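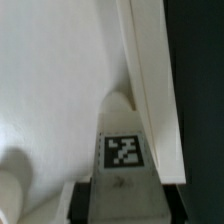

Gripper finger with marker label, Kotia bench work, Phase 2

Progress Report to the Dönmez Fund
Project: Kotia, Routine Handling Tasks in Homes and Small Shops
Grant holder: Rulbridge
Industry partner: Dilix
Reporting period: Phase 2, through December
Prepared by: Ayten Avcı, project lead, with contributions from Osvaldo Peixoto, bench operations

Purpose of the report

The Fund asked Rulbridge to state plainly, at the close of each phase, which household and shop-floor chores a single robot arm can now carry out without a person standing by. The present report covers Phase 2, in which work moved from planning and equipment setup to repeated trials on the bench. It also sets out spending against plan and the changes requested for the coming phase.

Position at the end of the period

The arm can pick up a rigid object of known shape, carry it a short distance and set it down in a chosen spot. It can do this many times in a row when the object starts in a position the system has been prepared for. It cannot yet do so reliably when the object is lying on its side, resting against another object, or close to a raised edge. Most of the chores named in the original proposal involve at least one of those conditions, and we do not consider any of the named chores ready for unattended use.

The work plan called for 400 recorded trials in Phase 2. Of these, 300 were completed. The remaining trials were held over after the gripper was taken out of service for adjustment, as described under Equipment. Of the completed trials, 114 required an operator to step in at least once. An intervention was recorded whenever an operator stopped the arm, moved an object by hand or restarted a motion. Trials in which the arm corrected itself were not counted as interventions.

Mr. Peixoto reviewed the logs for every intervention. The largest group concerned the last part of the placing motion, when the object is near its target but not yet seated. A person doing the same job feels the object touch down and shifts it slightly. The arm relies mainly on position, and a small error in where it believes the object to be is enough to leave it tilted or resting on a rim. The second group concerned objects that turned in the grip after being lifted. A smaller number were caused by faults in our own setup, including one cable routed where it limited the reach of the arm.

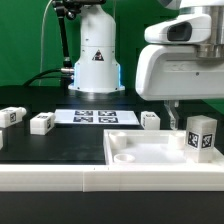 Tray work has taken up the greater part of bench time. It was chosen at the start of the phase in agreement with Dilix, whose staff load and unload trays by hand throughout the working day, and it has a close match in the home in the form of dish racks, drawer inserts and medicine organizers. Tags are used on the blocks and on the reference board so that results can be compared from one trial to the next. The Fund should bear in mind that tagged objects make the task easier than it would be in a kitchen or a stockroom. Figures in this report apply to bench conditions only.

Chores reviewed against the proposal

Placing rigid items in a fixed tray. Partly achieved. Results are steady when items are upright and well separated.

Returning stray items to a shelf. Not achieved. Reaching under a shelf lip brought the gripper housing too close to the shelf above, and the trials were stopped early.

Sorting small parts by shape. In progress. The arm identifies the correct part more often than it succeeds in grasping it. We had expected the opposite.

Folding hand towels. Not started. The activity depends on a softer fingertip that had not been delivered by the end of the period.

Wiping a flat surface. Deferred to the next phase by agreement with the Fund.

Equipment

The gripper was removed for adjustment partway through the period after the opening width was found to drift over a long session. It has been returned to service and is now checked before the first trial and again at midday. Fingers are inspected at the same time for wear and surface marks, and the labels on them are replaced when they no longer read cleanly. Spare fingers have been ordered through Dilix.

No injuries or near misses were reported. The rule that operators keep their hands clear of the bench while the arm is powered remains in force, and visitors from Dilix have been briefed on it.

Budget

Spending on staff is in line with the plan. Spending on equipment is under plan because of the late fingertip order, and the balance will be needed early in the next phase. Travel costs were slightly over plan owing to an additional site visit to Dilix, during which Ms. Avcı observed a full shift of tray loading. No transfer between budget lines is requested at present.

Changes requested

Rulbridge asks the Fund to approve the following:

The held-over Phase 2 trials to be run at the start of the next phase, under the same conditions, and reported separately.

Shelf work to be replaced with drawer loading, where the clearance above the gripper is not a limiting factor.

One series of trials to be carried out without tags on the objects, so that the Fund can see how far results fall when the tags are removed.

Outlook for Dilix

Dilix has asked whether an arm could take over one tray station during the coming phase. Our advice is that it should not. At the present rate of intervention, a member of staff would have to remain at the station, and the time saved would be small. We have suggested that Dilix supply a set of its own trays for bench trials and raise the question again when those results are available. Dilix has agreed, and the trays are expected before the next report is due.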